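Skalano Club Kit Handbook
Section 4: Folding and putting away match shirts

Revised Mon 2 June by Mirela Teixeira, after the events of February, when the whole second team turned out at Skornside with a crease across the chest like a seat belt.

4.1 What you need

A clear stretch of table, one tray for shirts that are finished, and a shirt. The turquoise ones are the ones people get wrong, so the whole of this section is written around them. The other colours forgive you.

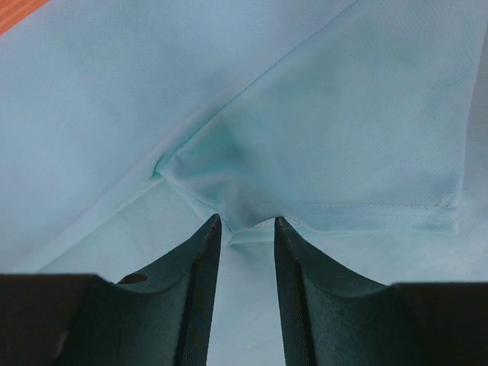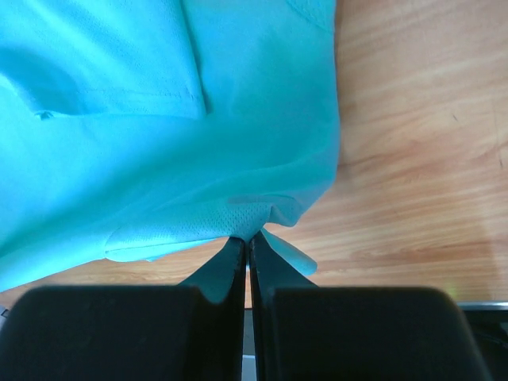
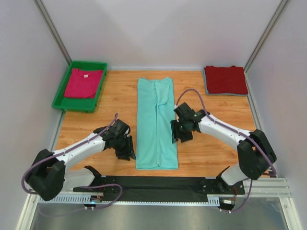 4.2 Before you fold

1. Check that the shirt is dry. Put the back of your hand inside, up near the shoulders. If you have to think about it, it is not dry. Hang it up again and go home.

2. Turn it the right way out, sleeves included. Players take their shirts off as if escaping from them, and at least one sleeve will be inside the body.

3. Lay it face down and smooth it from the middle outwards with a flat hand. Do not tug at the hem. The hem will stretch, and it will not go back, and the shirt will then belong to a taller man for ever.

4. Look it over while it is flat. You are after pulled threads, small holes and bits of fluff. Fluff comes off with a fingertip. Anything that does not come off with a fingertip is a hole, and goes on the mending list under the shirt number.

Caution: never iron mesh. Ketill Ravn ironed mesh. We now have one shirt with a smooth, shiny patch in the shape of an iron, and he wears it.

4.3 The long fold

5. Bring one side over to the middle line, from shoulder to hem. Lay the sleeve back down along the body so that nothing sticks out beyond the fold.

6. Do the same with the other side. The two edges may overlap a little. A little is fine. If one flap goes right across and out the other side, start again.

7. You should now have a long, narrow shape with the collar at one end. Run your hand down it once, from collar to hem. Once is enough. The fabric is slippery, and every extra stroke moves the top layer somewhere you did not want it.

Note: if the corner of the hem curls up, leave it. It ends up inside the bundle and will sulk there unseen.

4.4 The short fold

8. Take the hem end up to a hand's width below the collar. Let go slowly. Thin shirts like to slide open again – hold the fold for a moment with your palm until it has settled.

9. Fold once more in the same direction, if the shelf calls for it. The shelves in the Zarkent cupboard do. The ones at the ground do not, having been put up by Josué Dantas, who is generous with a tape measure.

10. Turn the whole thing over so that the collar is on top. The size label ought to be easy to get at with one finger. If it is buried, whoever is looking for a medium will unfold the entire pile to find it, and you will be back at step 1.

4.5 Stacking

11. Finished shirts go into the tray, collars all facing the same way.

12. Keep colours together. Red on red, pink on pink, turquoise on turquoise. Red things that are even slightly damp must not sit on anything paler than themselves.

13. Heavier things go at the bottom, so tracksuit tops first and shirts after. A turquoise shirt under a pile of tops will have gone flat as a letter by Saturday, with all the letter's creases.

Caution: do not press down on a full tray to make room for one more. Get another tray. There are plenty behind the door.

4.6 If it has gone wrong

The shirt is wider at one end. You folded the sides in at a slant. Open it out to step 5. Folding the fat end under fools people only until they pick it up.

The shirt will not stay folded. It is inside out, or you are trying to fold two shirts. Both have happened.

There is a ridge across the front. Hang it in the shower room overnight with the door shut. Most ridges drop out by morning.

You have a shirt left over that belongs to no set. It is probably from Vasconcelos, who swap with us after the spring match and never swap back. Put it on the end hook and tell Nikola Vukadinović, who keeps the list.

Spare number transfers are in the drawer under the kettle. Amirhossein Rezaei has the key, and wants it back the same day.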